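Ticket: Label printer skips every second label after driver update
Product: Olteck thermal label printer, desktop model, USB
Software: Grilum Stock, desktop version
Status: Resolved, with one open item
Priority: Normal
Opened: Feb 13, 2023

Original report

We run a small shoe store with a stock room in back and a web shop on the side. Every pair that comes in gets a box label with style, color, size and barcode. We print these from Grilum Stock on an Olteck printer that has been on the same computer since we opened.

After the last driver update the printer started feeding one blank label after each printed one. If I send a job of 100 labels, I get 100 printed and 100 blank. The printed ones also sit too low, so the bottom of the barcode runs into the gap and the scanner at the register won't read it.

What I have tried so far:

Turned the printer off and on.
Changed to a new roll. Same result.
Held the feed button until the light blinked, which is supposed to run the calibration. It fed out a few labels and stopped with the light on green. Same result.
Printed the test page from the printer itself. The test page looks fine and it does not skip.
Restarted the computer.

The labels are die-cut with a gap between them, not the kind with a black mark on the back. They come from Skov and we have used the same ones all along.

I can't print size labels for the spring delivery until this is fixed. At the moment I am writing sizes on the boxes with a marker.

Support reply 1

Thank you for the detailed report. The printer's own test page does not use the driver, so if that page comes out right, the sensor and the print head are most likely fine. The problem is then in the label size that the driver or the program is sending.

Please check the following and write back with what you find:

1. Open the printer's preferences in Windows, not in Grilum Stock. Look at the page size. Write down the width and height.
2. On the same page, look for the media type. It should say "Labels with gaps." After an update it sometimes goes back to "Continuous."
3. In Grilum Stock, open Settings, then Label Templates, then the template you use. Write down the width and height there too.
4. Measure one label with a ruler, without the backing paper on the sides.

Please also attach whatever files you have on that computer for the template, and the log from the Logs folder.

Customer reply

Windows preferences: page size was set to 4 x 6 inches. We have never used 4 x 6. Media type was "Continuous."
Grilum Stock: template is 2.25 x 1.25 inches.
Ruler: 2.25 x 1.25 inches.

I changed the page size in Windows to 2.25 x 1.25 and the media type to labels with gaps, and clicked Apply. Then I printed five labels. All five came out one after the other with no blanks. Then I closed Grilum Stock, opened it again, printed five more, and the blanks were back. When I looked in the preferences it said 4 x 6 again.

Log attached. I also zipped the item folder, which has the template in it. 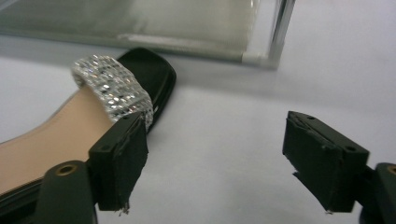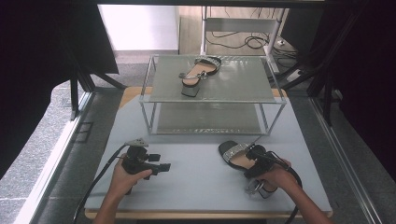
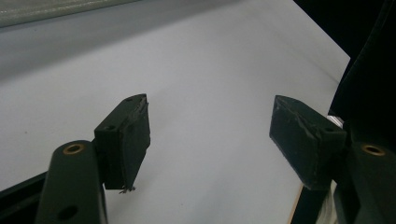
The template is the file ending in .glt. The test item I have been printing is an open-toe sandal in black and tan, because it has the longest description line of anything we carry and uses all the space on the label. The style text has to mention the rhinestone strap across the front, or the staff mix it up with the plain version, and that pushes the line to two rows. If the layout works for that one it works for everything. The smaller items, such as insoles and laces, only use one row and print a little higher, but they skip in the same way.

One more thing I noticed. There are two entries for the printer in the Windows list. One is just the name, and the other is the name with "(Copy 1)" after it. I don't remember adding a second one.

Support reply 2

The second entry explains most of this. The update installed the printer again as a new device and left the old one in place. Grilum Stock is still pointed at the old entry by name, and the old entry takes its settings from the default profile each time the program opens. That default is 4 x 6.

Your log shows the same thing. Line 281 has this:

Media size mismatch: template 2.25x1.25, device 4.00x6.00, using device

"Using device" means the program gives up its own size and takes the one from Windows.

Please do these steps in this order:

1. Close Grilum Stock. Check in the notification area next to the clock that it isn't still running there.
2. Unplug the USB cable from the printer.
3. In Windows, open Printers and Scanners and remove both entries.
4. Open Print Server Properties, go to the Drivers tab, and remove the Olteck driver. Choose "Remove driver and driver package." If Windows says the driver is in use, restart the computer and try again.
5. Restart the computer.
6. Install the driver again from the full installer, not from the update package.
7. Plug the USB cable back in when the installer asks for it. Use the same USB port as before.
8. Before you open Grilum Stock, go to Printer Properties, then the Advanced tab, then Printing Defaults. Set 2.25 x 1.25 and labels with gaps there. The Preferences button on the General tab only changes the settings for your own user.
9. Open Grilum Stock and select the printer again in Settings.

Then run the calibration with the feed button once more and print a short test.

Customer reply

Step 4 gave me "the specified printer driver is currently in use." A restart did not help. I went into Services, stopped the Print Spooler, started it again and removed the driver right after that. That worked.

Step 7: I had to use a different USB port the first time by mistake (the label scale was in the old one) and it made a "(Copy 1)" again. Removed it, moved the cable to the right port, and now there is only one entry.

After step 8 I printed five labels, closed the program, opened it, and printed five more. No blanks. Restarted the computer and printed again. No blanks.

The barcode is still a bit low. It no longer runs into the gap, but there is more white at the top than at the bottom. The scanner reads it about half the time on the first try.

Support reply 3

Good to hear the skipping is gone. The position can be set separately.

In Printing Defaults, open the Stock tab and find "Vertical offset." It is in millimeters. A negative number moves the print up. Try -1.0 first. Don't go past -3.0, as the first line can then land on the label before it.

For the scanner, please also check the darkness setting. The full installer sets this to its highest value. On smooth label paper the bars then spread and the narrow gaps fill in. Try 55 and print one label. If the bars look gray, go up in small steps.

Customer reply

Offset -1.0 was not enough. Offset -1.5 looks right, with even white at the top and bottom.

Darkness was at 100. I set it to 55 and the bars are sharp now. I scanned a printed label at the register ten times and it read every time. The old labels with the thick bars still need a second try, so I'm going to reprint those as the boxes come down off the shelf.

I then ran the rest of the delivery through in one job. No blanks and no drift toward the end of the roll.

Two questions before you close this:

Does the update package do the same thing again the next time? I would like to turn it off if so.

The second computer in the stock room has the Drorkex receipt printer on it and gets the same update message from Grilum Stock. Is it safe to let that one go through?

Support reply 4

On the first question: the update package has been pulled and is going to be replaced in April. Until then, go to Settings, then Updates in Grilum Stock, and clear the box for "Install printer drivers with program updates." Program updates will still come through.

On the second: receipt printers use continuous paper, so the media type problem doesn't apply to them. The duplicate entry can still happen. If you don't need the new driver on that computer, clear the same box there too.

We suggest saving your current settings. In Printing Defaults, open the Options tab and click Export. Keep the file somewhere other than the printer computer. If the settings are lost again, Import brings back the size, media type, offset and darkness together.

Customer reply

Box cleared on both computers. Export saved to the shared drive.

The import button is grayed out when I am logged in as the normal store user. It works with the admin login. Not a problem for me, but it might be worth adding to the help page.

You can close this.

Closing note

Cause: driver update added a duplicate printer entry and reset the default media to 4 x 6, continuous.
Fix: removed both entries and the driver package, clean install from the full installer, media set under Printing Defaults.
Adjustments: vertical offset -1.5, darkness 55.
Open item: help page to mention that Import needs an admin login. Passed to documentation.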